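The Laundry Lesson

1254 shares | 53 comments

The case arrives on a Tuesday, and it is a nice case. Molded insert, good latches, a card that says "Welcome to Ullell" in the sort of lettering you see on oat milk. Inside are two hand-held grippers, a pair of chargers, a spare set of foam pads and a booklet with 11 pages, four of which are about the case.

What Ullell sells is a way to teach a robot without having one. You hold the gripper, you do a chore, and the camera on top records what the fingers did. Send the recordings off and, for a monthly fee, the company's software (it is called Ava, because everything is called Ava) turns them into something a robot arm can follow. The arm is extra. The arm is quite a lot extra.

I had the kit for seven days. My assignment, set by an editor who has met me, was shirts.

Squeezing the handle closes the fingers, and letting go opens them. There's a light spring in the action, a bit like barbecue tongs that went to graduate school. It took me a few minutes to stop steering with my wrist and start steering with my elbow, and the rest of the first evening to stop knocking the far finger into the table. The booklet suggests you "move as you would like the robot to move." I would like the robot to move like someone who has folded a shirt before, so we were both starting from behind.

Cardboard boxes were easy. So were socks, towels and a paperback. Ava took those recordings and sent back a green check mark by breakfast, plus a note that my towel work was "consistent," which I read aloud to my family more than once.

Then came the thin stuff. Sports mesh is a mean thing to hand anybody wearing foam fingers. It slides, it clings to itself, and it weighs nothing, so you don't feel it arrive between the pads. You have to come in low, with the fingers wide, and close them on a fold. Too high and you pinch air. Too low and you're sanding the table. Do it on a white surface with white cloth, as I did, and you also lose track of where the shirt stops. Ava lost track of it too. Three of my evening sessions came back with a yellow triangle and the words "object boundary unclear," which at least meant it wasn't just me.

I called Mendes, the shop in Billdale that sells the kit and handles the support line, and was told to put down a dark towel. This is good advice. It is not in the booklet, though there would be room for it if they trimmed the section on the latches.

The hardware itself I came to like. The pads come off with small screws and the new ones go on the same way. The handle is comfortable for an hour and tolerable for two. The battery gave me most of an afternoon. My one real gripe is weight, which sits far forward, so by the end of a long session your forearm has opinions. A strap would help. Ullell sells a strap.

The software is harder to love. Uploads are slow, and the app shows a little animated hand waving at you the entire time. You can't trim a recording once it's in, so every fumble at the start goes along for the ride. I made over 50 attempts at one sleeve, and somewhere on a server there is a complete record of me getting worse at it.

Is it worth buying? If you run a small workroom and already own an arm, probably yes. Showing a machine a job by hand beats writing code for it, and a patient person could get through a decent set of chores in a week. If you're hoping to get out of doing your laundry, know that the first step is doing it several dozen times with tongs.

I sent the kit back on the last morning, in its excellent case. The shirts went into the drawer the way they have always gone in, which is in a ball.
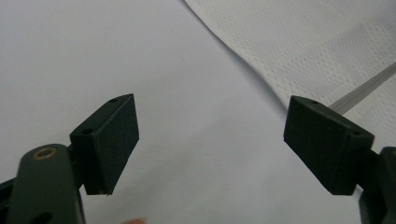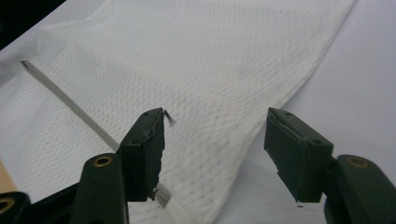

Foam pads, open, and white mesh on a white surface.

Words by Chiamaka Dauda
Home & Hardware desk
2022-09-27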